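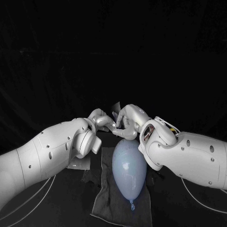 Deux mains, un ballon bleu pâle, une fine feuille translucide tenue du bout des doigts. Atelier de Karakaya, site de Pundton.

Robots : à Pundton, on apprend les gestes à distance, un ballon après l'autre

Publié le 12/10/24

Pas de code, ou presque. Un opérateur, des gants, un casque, et deux bras blancs qui suivent. C'est le principe du programme lancé au printemps par Karakaya dans ses locaux de Pundton, avec l'équipe logicielle de Praltcombe. But affiché : montrer à un robot à deux mains des gestes de manipulation fine, jusqu'à ce qu'il les refasse sans personne au bout.

Dernier exercice en date, le ballon de baudruche. Gonflé, noué, posé sur un linge gris. Et une feuille très mince, à saisir puis à tendre entre les deux mains au-dessus. Pour un humain, rien. Pour des doigts mécaniques, beaucoup plus compliqué : la feuille se plisse, glisse, colle aux bouts des doigts, et le ballon roule dès qu'on l'effleure.

« La première semaine on a surtout ramassé des ballons par terre », raconte Nesrin Kahraman, responsable des essais. Elle pilote elle-même une partie des séances. Les autres se partagent entre Ye-rin Sung et Erdal Yüksel, qui se relaient aux gants. Vingt minutes de pilotage, puis pause obligatoire. Au-delà, les gestes deviennent brouillons et les enregistrements ne valent plus grand chose.

Comment ça marche

L'opérateur se tient à l'écart de la table, face à un écran ou casque sur la tête selon les jours. Il voit ce que voit le robot. Ses doigts bougent, ceux du robot suivent, avec un léger retard auquel on s'habitue vite, dit-on sur place. Tout est enregistré, les images, la position des articulations, la force au bout des doigts. Chaque passage s'appelle une démonstration. Il en faut environ 200 par tâche avant de lancer un premier apprentissage.

Ensuite seulement, le modèle s'entraîne, la nuit le plus souvent. Le lendemain on le laisse essayer seul, sur la même table, avec le même linge et le même fond noir. Puis on change un détail. Un ballon plus petit, une feuille un peu plus raide.

Les démonstrations ratées ne partent pas toutes à la poubelle. Si l'opérateur rattrape le coup, on garde. « Un rattrapage propre, c'est ce qui nous manque le plus dans les données », explique Ye-rin Sung. Le robot qui n'a vu que des réussites ne sait pas quoi faire quand la feuille lui échappe. Il continue son geste dans le vide, les doigts serrés sur rien.

Avant les gants, l'équipe avait tenté l'autre méthode : prendre les bras à la main et les guider directement, moteurs relâchés. Bien pour apprendre à pousser une boîte ou à ouvrir un tiroir. Beaucoup moins pour tous ces doigts à la fois. Il fallait deux personnes, une par bras, et elles se gênaient. La méthode sert encore, mais uniquement pour fixer les positions de départ.

Pourquoi un ballon ?

La question revient à chaque visite, paraît-il. Personne ici ne compte vendre un robot gonfleur. Le ballon est léger, souple, il bouge au moindre contact et il coûte trois fois rien. La feuille, elle, oblige les deux mains à travailler ensemble : si l'une tire trop, l'autre lâche. Les mêmes difficultés se retrouvent dans l'emballage, métier de Biscombe, partenaire industriel du projet. Films de protection, sachets, housses, tout ce que les pinces classiques froissent ou déchirent.

Chez Biscombe on reste prudent. « On a vu de belles séances, on attend de voir ça tenir une journée entiere », dit Gun-woo Jeon, chargé des lignes de conditionnement. Son usine emploie encore des opérateurs à la main pour tous les articles souples. Pas question de toucher à ces postes pour l'instant, assure-t-il, le premier usage visé serait l'équipe de nuit, où il peine à recruter.

Même réserve côté syndical. Rima Bataineh, déléguée du personnel, demande que les salariés qui feraient des démonstrations soient formés et payés pour ça. « C'est leur geste qu'on enregistre. Il faut que ce soit écrit quelque part. » Une réunion est prévue avec la direction, date pas encore fixée.

Et les résultats ?

Karakaya ne donne pas de taux de réussite pour l'exercice du ballon, trop tôt selon Nesrin Kahraman. Sur une tâche précédente, plier un carré de tissu, le robot avait fini par enchaîner 7 essais corrects de suite sans aide. Puis plus rien de bon pendant deux jours, à cause d'un éclairage déplacé. Depuis, les lampes sont fixées et leur emplacement marqué au sol au ruban adhésif.

Restent les soucis de matériel. Les câbles, qu'il faut garder loin des coudes. Les doigts surtout, qui s'usent. Erdal Yüksel en vérifie le calage chaque matin avant la première séance, une main après l'autre, et tient un carnet des reprises. Un doigt qui ferme mal, et c'est toute une série de démonstrations à refaire.

Le programme court jusqu'en avril. D'ici là, l'équipe veut passer aux sachets ouverts, puis à la mise sous housse d'un objet mou, à deux mains toujours. Elle cherche aussi des pilotes suplémentaires, sans diplôme exigé : une demi-journée d'essai aux gants suffit pour savoir si on est à l'aise. Candidatures à déposer à l'accueil du site de Pundton.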